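Skulham Golf Club
Minutes of the Match and Handicap meeting, June, 7.30 pm

1. Last minutes
Accepted, with one change. The away tie at Gituda was lost on the 18th, so "narrowly unlucky" comes out and "lost" goes in.
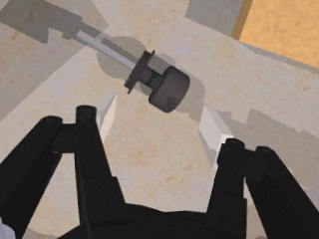

2. Pennant entry
The captain wants 2 sides entered next season. The chair asked where the players would come from, as we struggled to fill one in June. A list of willing names was promised. The chair noted that a list was also promised last year.

3. Shih Shield
The organizers at Luluvwood have offered us the final for a fee of $800. They say visitors will spend plenty at the bar. No figures came with the offer, and the meeting was not prepared to take it on trust.

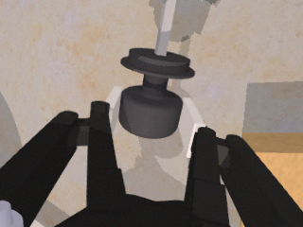
Timothée Charpentier said the club had turned down the final once before and was not asked again for years, and that he would sooner pay the fee than wait. His view was noted. Held over until Luluvwood sends its bar takings.

4. Handicap cards
The secretary reported 217 cards handed out and 211 returned. The missing six are all from the windy Saturday medal, and the chair does not believe they blew away. Letters to go out.

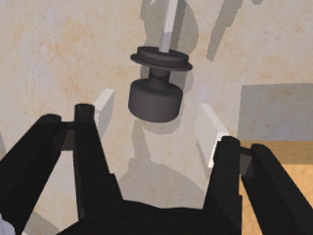
Match and Handicap meeting, Skulham

5. Slow play
A new starting sheet was put forward, with longer gaps between groups. It was said to have worked wonders at Gituda.
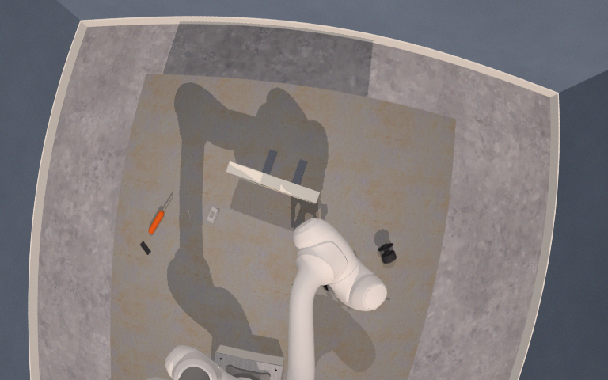
The chair played there in May and waited on every tee. Trial agreed for one month, mornings only, with finishing times written down this time.

Closed 9.10 pm.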